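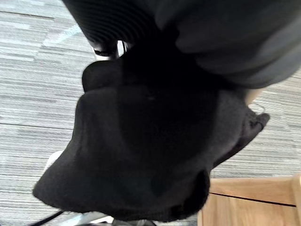 Static shocks in bedroom every night, how do I stop them?
Posted by Rosalie Camenzind, February 26, 2019

I get a shock nearly every time I touch the light switch or the door handle in our bedroom. It started after we moved into this apartment and it is worst in the evening. The whole room is carpeted, a gray striped one that belongs to the landlord, so I can't take it up. Half of what I wear at home is fleece, black like everything else I own, and it crackles when I pull it off. I bought a cheap humidity meter and it says 26 percent at night with the heat on. Is that low enough to cause this? I would like to fix it without spending much. My husband says to just wear socks, but I was wearing socks.
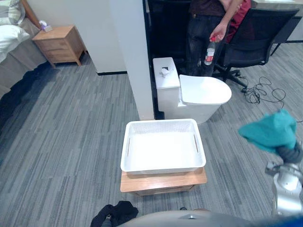

Rupert Egger
Yes, 26 is low. Static gets bad when the air is under 40 percent, so that is the number to aim for. Synthetic carpet and fleece rubbing together do the rest. Things that worked for me, cheapest first:

Turn the heat down a couple of degrees at night. Warm dry air is most of the problem.

Touch the switch plate screw with a key before you touch anything with your finger. The spark goes to the key and you don't feel it.

Go barefoot or wear cotton socks. Your husband is half right – it depends what the socks are made of. Polyester ones make it worse.

Use fabric softener on the fleece, or one dryer sheet. Don't overdry it. Take it out while the seams are still a little damp and hang it up.

If none of that is enough, get a small humidifier. I have a Prelari that cost me 67 dollars and it takes the bedroom up to the low forties in a few hours. Rinse the tank daily and don't go much over 50 or you will get water on the windows.

Pondadska
Humidifier. I had the same thing all winter and it quit in May by itself when the heat went off.

Sárközi
You can mix a capful of liquid fabric softener in a spray bottle of water and mist the carpet lightly. Let it dry before you walk on it, it is slippery. Try a corner first if it's a rental. You have to do it again after you vacuum a few times. I never bothered with a meter.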